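Grey smudges on a white tabletop that come back after every wipe

Home and Garden > Cleaning > Furniture
Viewed 1521 times

Karla Solís

Hello all, first time posting although I've been reading along for ages (the thread on getting candle wax out of a tablecloth saved my Christmas). We moved to Puston in February, and after years of eating off a dark old table that hid absolutely everything, I talked the family into a white one. I love how much lighter the room is. What I don't love is the haze of greyish smudges that turns up whenever the late afternoon sun comes through the side window. In the morning you'd swear it was spotless!
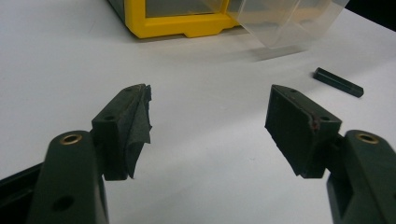
White tabletop

I've been using a supermarket spray called Callo, the lemon one, with paper towel. It smells lovely and the table looks good for an hour or so, and then I walk past at four o'clock and there are the swirls again. My mother says vinegar, my neighbour says never vinegar, and my husband says close the blind. The finish is matte, if that makes a difference, and I've lost the care sheet that came with it in the move, along with the good potato peeler.

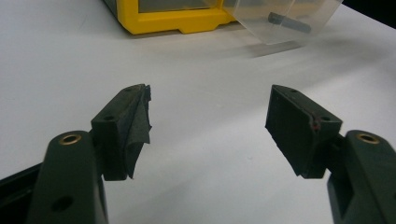

Matte white, with faint smudges

So what do people use day to day? I don't mind a bit of elbow grease once, as long as I don't have to do it every evening after dinner. We have two kids who draw at the table, so I'd also love to hear how you handle pencil and the odd bit of felt pen.

Wendy Oakley
1117 points

Welcome, Karla! I had a white kitchen table for most of the years my boys were at home, so I know that four o'clock light very well. My guess is that a good part of what you're seeing is leftover cleaner. The scented sprays can leave a thin film behind, and every wipe with paper towel pushes it into a new pattern. A matte finish won't buff up the way a glossy one does, so the film just sits there and collects fingerprints.

Start with one proper wash. Fill a bowl with warm water and add a small squirt of plain dish soap, much less than you'd use for the dishes. Wring the cloth out well, wash the whole top in straight lines, then go over it twice with clean water and a fresh cloth. Dry it straight away with an old cotton tea towel – the older the better, as new ones leave lint. After that, a damp cloth and a dry one should do you most nights.

For pencil, try a soft white eraser before anything wet. Felt pen is usually the washable kind at that age and comes off with the same soapy water if you get to it the same day. Please go gently with those white melamine sponges. They work, but they're a very fine abrasive, and I ended up with a shiny patch on my matte top that I had to keep a fruit bowl on forever after. Try anything new on a corner first.

As for vinegar, I'd leave it alone until you know what the finish is. The shop may still have the care sheet if you ring and give them the model name.

Dandeck

Agree about the spray. Microfibre cloth, water, done. Don't wash the cloths with fabric softener or they smear. Also your husband has a point about the blind.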